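From: Kerstin Rathjen
To: seating-list
Date: 17 December 2024
Subject: Re: Usmani lumbar shells, group order?

Severino Montoya wrote:

> I've been talking to the people at Usmani and they'll do us a price if we
> order 100 of the shaped backs together. The fit chart goes by height
> and weight, so no one has to come in for a trial. Their brochure says users
> reported less lower back pain after 2 weeks, and they surveyed 2,179 people.
> I think we should move on this before the price goes up in April. Inmaculada
> is in for her whole office. Who else?

Severino, I'm not in, at least not yet, and I'd like the rest of you to hold off too until somebody answers a few things.

I read the brochure twice. The 2,179 people are customers who filled in a card after buying the thing. How many bought it and didn't fill in the card? It doesn't say. Were any of them asked about their backs *before* they got it? Doesn't say that either. People who spend money on a chair part tend to like it for a couple of weeks. I liked my kneeling stool for a couple of weeks and it is now holding up a fern.

Back pain also goes away by itself a lot of the time. If you buy something when you hurt the most, odds are you'll hurt less two weeks later whatever you bought. You need a second group who got a plain flat cushion, or got nothing, and were asked the same questions on the same days. I wrote to Usmani asking if they had that. The reply thanked me for my interest and attached the brochure.

Then the fit chart. Height and weight tell you very little about where the hollow of somebody's back sits when they're in a chair. Ezequiel and I are the same height to the inch and we can't share a car seat without one of us swearing. He has long legs, I have a long back. The chart puts us both in a Medium.
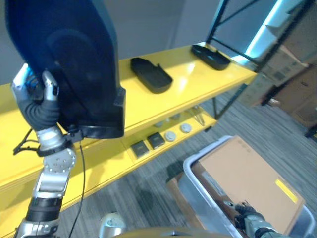 My bigger gripe is with fixed shapes generally, and it goes for the Flistora backs we argued over last spring as much as for Usmani. A molded shape is a guess at one posture. You sit in it properly for ten minutes, then you slide forward, or lean on an elbow, or turn to talk to someone, and now the curve is pushing on a spot nobody designed it for. Look at any dark piece like the navy one up there, with its rounded oval a little recessed in the face, and ask where that oval lands on you once you've slumped. Mine would end up between the shoulder blades by lunch. A rolled towel costs nothing and you can move it.

Vega Ibarra will say, as she did last time, that her Clalier chair changed her life. I believe her! But she bought that chair the same month she quit driving two hours a day, and I don't know how she can tell which one did it. She also had it set up by someone who watched her work in it, and I'd put that ahead of the foam.

What I'd want before putting in money:

- one sample of each size, passed around this list for a week apiece
- the actual survey questions, and how many cards went out
- a return policy in writing, with who pays the shipping (these are bulky)
- the price for a small order, so we can see what the discount is worth

On that last one, Severino, you say "a price" but you don't say what it is. And 100 is a lot of backs for a list where maybe a dozen people ever post. Who is stuck with the extras? Inmaculada, did your office agree to this or did you agree for them? Not being rude, I just remember the footrests.

For what it's worth, I asked at Justodwood, where I got my desk, whether they sell lumbar backs. The man there said they'd stopped because too many came back. That's one shop and one man, so treat it with the same suspicion as the brochure. He did say the ones people kept were mostly the kind with a strap you can slide up and down.

If the answers are good I'll change my mind and say so here. I've been wrong before, mainly about standing mats. But I don't see the hurry over April. Vendors have been telling this list the price is going up for as long as I've been on it.

Ezequiel, you still have my tape measure.

Kerstin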